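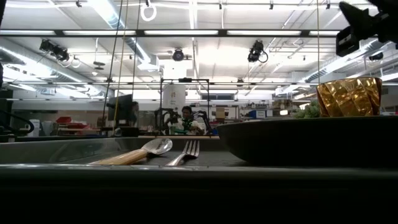

Tray level, spoon and fork inside, bowl and gold cup to the right.

October, afternoon block. Tray task for Dantas, third object set. We're at 2212 kept demos across all the table tasks now, 297 of them with this set, and I'm really happy with how these are coming along!

Josué drove first, then me. His grasps on the cutlery are lovely to watch: comes in low, closes on the handle, lifts straight up. Mine wander more. I used to throw out my wobbly ones, but Gervásio argued for keeping any episode where the operator misses and then recovers, and I've come round to it. The last Plellow checkpoint got stuck after a missed fork and just hovered there. It needs to see people try again.

Shiny things are still the hard part. The fork tines pick up the ceiling lights, and dark dish on dark tray is tough even for me on the monitor. Keeping both in the set anyway. If the policy can find the rim of a charcoal plate on a black tray, the white dishes should be easy.

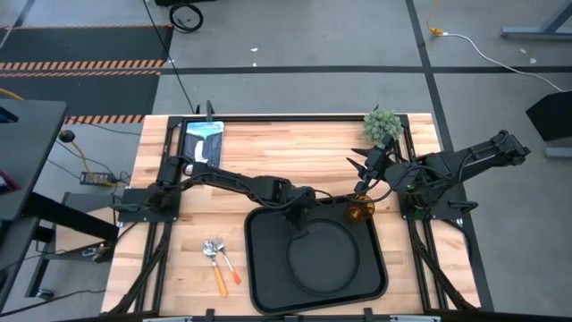

Table from higher up: left gripper at the plate rim, spoon and fork on the wood, amber glass in the tray corner.

Changes to how we record:
- tray angle gets nudged between episodes, a few degrees is plenty
- cutlery starts on either side of the tray, tag the side in the notes field
- cap is 60 seconds, stop and mark as timeout after that
- 2 seconds of stillness at the end before you hit save (I keep forgetting this one)

Josué wants to try plate handovers between the arms next. Yes please! Left picks up by the rim, right takes it. Probably clumsy for the first dozen, so log those under practice and keep them out of the Dantas folder.

To do: re-tag my early episodes, ask Gervásio which split he wants held out for Plellow, check cable slack over the tray before the next block.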